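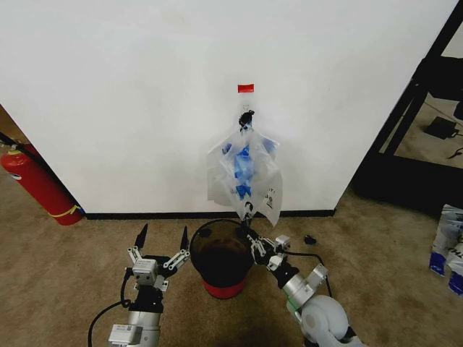

Throw out a good bag, according to Hsiu-ying Lam, and you'll be needing one by suppertime. She told me this over the phone while I was standing in my kitchen in Drotthorpe with the cupboard under the sink wide open and a landslide of plastic over both feet, so I can't say I was in a position to argue.

I had called her to complain, really. I'd decided to clear out the bags before New Year, all of them, and I'd gotten as far as opening the door. You probably have a cupboard like it (or a drawer, or that one enormous bag on the back of the pantry door that exists to hold the others). Mine started the week I moved in, 28 years ago, with a carrier from Tse, the grocery on the corner, and I'm fairly sure that same carrier was still in there at the bottom, gone soft as a hankie.

My mother folded hers into triangles, like flags. I tried it for one winter and loved how they looked lined up in a shoebox, and then I got a job with a commute and went back to stuffing. My aunt rinsed out bread bags and pegged them on the line next to the pillowcases, and when the wind got up you could hear her yard from the road! 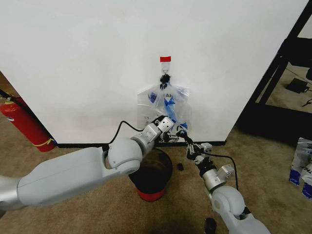
Clear plastic, hung from a hook on the wall.

The thing is, I do use them. Wet swimsuits, muddy boots, the half a cabbage I'm giving to next door. Shoes in a suitcase. I once painted a whole bathroom with bags on my feet and another on my head, and I'd do it again. When I drove down to Oltlow in October to help Siu-fong Chiu pack up her apartment, I brought a stack of bags along as a sort of hostess gift, and she laughed so hard she had to sit on the stairs, and then she went and got hers. Between us we wrapped every cup in the place.

Siu-fong's system is better than mine, I have to admit. She sorts by job. Thin ones go to the bathroom trash, thick ones go in the car, and anything with a hole gets put straight in the store's recycling bin next time she's out. She also swears by hanging things up, and her theory is that a bag on a hook gets grabbed and a bag in a cupboard just breeds. I went home and bought a pack of Miline hooks for the hallway. One fell off overnight (my walls, I think, more than the hook) and the others have held up fine.
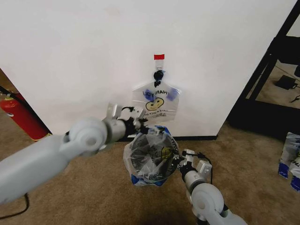

A smiley face on the wall and a lined trash can below.

I know how this sounds in the age of the canvas tote. I have totes. I have nearly 50 totes, if you want the awful truth, because every bank, bookstore and dentist I've ever set foot in has handed me one, and they live in their own heap in the coat closet where they do nothing for the planet at all. What I've started doing is keeping 2 of them in the car, on the front seat where I'd have to sit on them to forget them. I still forget them. I've walked out of Tse with a melon under one arm and eggs down my coat sooner than go back across that parking lot in the rain.

And there's a bit of sentiment in it too. Store bags have manners. They thank you, they wish you well, and they come from places that close or change hands, and then you find one years later with your spare light bulbs in it and remember the man who used to slip a plum in for the kids.

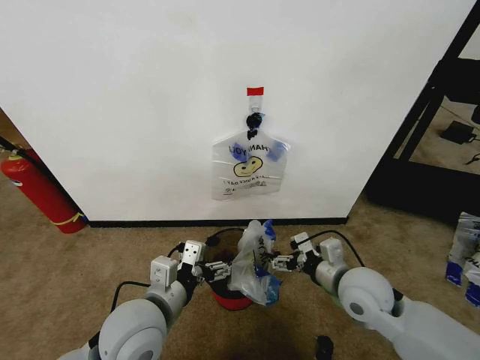
What I kept, in the end

I sat on the kitchen floor with a pot of tea and went through the lot. Torn ones out, sticky ones out, anything that crackled and came apart in flakes out (the old ones really do snow all over you, so have the vacuum handy). The good ones I shook, flattened and rolled up, and they fit in an old oatmeal canister with the lid on if you lean on it a little.

The soft one from Tse I couldn't part with. It's got the Christmas ribbon in it now. Hsiu-ying called back that evening to ask how I'd made out, and whether I had any big ones to spare, the kind with proper handles, so I'm dropping those off to her on Saturday's errands or whenever I'm next over that way.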